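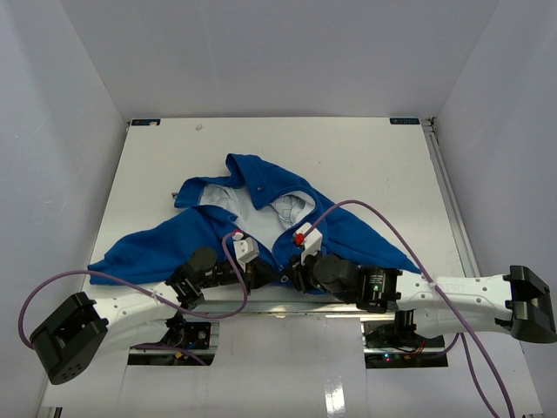 衣替えという習慣をやめて二年になる。

やめた、というと大げさか。やらなくなった。六月に冬物を箱に詰めて押し入れの上に上げて、秋にまた下ろす。あれを。子供の頃から当たり前にやっていたし、実家では母が朝から新聞紙を広げて、樟脳の匂いがして、父は邪魔だから外に出されて。行事だった、完全に。

で、書きたいのは「捨てろ」という話への文句です。時間がないので一気に書く。

ここ何年か、服の片付けについて書かれたものはだいたい同じことを言う。一年着なかったら手放せ。迷ったら手放せ。クローゼットは七割に。わかる、わかるけど、誰の一年なんだそれは。喪服は一年着ないほうがいいに決まっている。厚手のコートだって暖冬なら出番がない。去年着なかったものを今年着る、というのは別に異常でもなんでもない。

前に住んでいたエストモントという町で、下の階にロジーヌ・ルーセルさんという人がいた。もう仕事は引退していて、玄関にいつも上着が何枚も掛かっている。季節も関係なし。真夏でも羊毛の外套が掛かっている。最初に見たときは正直だらしないと思った。でも何度かお茶に呼ばれるうちに、あれでいいんじゃないかと思えてきた。全部見えているから、全部着るのだ。肌寒い雨の夕方に、さっとその外套を羽織ってパンを買いに行く。七月に。

箱に入れてしまったら、あれはできない。

衣替えの前提というのは、季節がきちんと切り替わることだと思う。ある日を境に夏、ある日を境に冬。学校の制服がそうだった。暑かろうが寒かろうが日付で決まる。移行期間なんてものもあるにはあったけれど、先に半袖で行くのはなんとなく勇気がいった。で、今の気候。四月に汗をかいて、五月に毛布を出して、十月に冷房。日付で切れるわけがない。なのに箱に詰める習慣だけが残っている。

もちろん狭い家に全部は出しておけない。そこは認めます。うちだって狭い。だから衣替えをやめたかわりに何をしたかというと、買う量を減らした。順番が逆なのだ、手放す前に入ってくるほうを止めないと意味がない。片付けの本を買って、収納ケースを買って、空いたところにまた服を買って。私です、それは。クラークサイドの店で収納ケースをまとめ買いした日のことは今でも思い出したくない。結局ケースの置き場がなくて、ケースを処分するのに手数料を払った。馬鹿みたい。

友人のティブルシオ・メンドーサとはこの件で何度も揉めている。彼は捨てる派。引っ越しが多いから身軽でいたい、と。それはそれで筋が通っている。ただ、彼が「捨てる」と言うとき、だいたいは回収ボックスに入れるのであって、そこから先は知らないんですよね。私も知らなかった。誰かが着てくれるんだろう、くらいの。実際には着られないものも相当混じっているはずで、分けるのは誰かの手だし、運ぶのにも金がかかる。手放した側がすっきりした分の手間が、よそへ移っただけという面は絶対にある。

彼に言わせると、着ない服を抱えているのも同じくらい無駄だそうだ。場所代を払っているのと一緒だと。うーん。まあ、そうかもしれない。ここは決着していない。

それから「ときめき」みたいな基準も苦手。服に毎回そんなもの感じない。色が落ちかけたTシャツ、首のゴムが怪しいやつ、ああいうのは何も感じずに着られるからいいのであって、感じだしたら疲れる。雑巾にする一歩手前の服が家にあるのは、むしろ豊かなことだと私は思っている。ペンキを塗る日とか、魚をおろす日とか、髪を染める日とか。そういう日にきれいな服しかない家は不便だ。

直す、という手もある。これも書き始めると長いので少しだけ。ルフェーヴルという修理屋が駅の裏にあって、袖口のほつれとファスナーの交換はそこに頼む。安くはない。上着のファスナーひとつで、安売りの新品が買えるくらいかかることもある。それでも頼むのは、着慣れた形のまま返ってくるから。新しい服は肩が合うかどうか、洗ったら縮むかどうか、またいちから付き合わないといけない。その手間は値札に書いてない。

畳み方の話もしたかったが、もう時間がない。ひとつだけ。立てて入れるとか巻いて入れるとか、いろいろな流派があるけれど、続かない畳み方は全部だめ。クレマンス・マルティさんという元同僚は、畳むのを一切やめて棚に積むだけにしたら夫婦喧嘩が減ったと言っていた。皺は、着ているうちに伸びるそうです。伸びないと思うけど。でも気にしなきゃ同じか。

母には衣替えをやめたことをまだ言っていない。先月も電話で「もう冬物しまった？」と訊かれて、うん、と答えてしまった。しまっていない。玄関のフックに冬の上着が掛かっている。昨日の夜もちょっと冷えたので、それを着てごみを出しにいった。ちょうどよかったでした。

衣替えが好きな人は続ければいいと思う。あの樟脳の匂いと、箱を開けたときの「ああ、これあったな」という気分は私もときどき恋しい。ただ、やらないと落ち着かないとか、やっていない自分はだめだとか、そういう気持ちでやっているなら一回飛ばしてみたらどうか。困ったら秋にまたやればいい。困らなかったら、その午後は昼寝にでも使って。

もう出る時間なので、見直しはあとで。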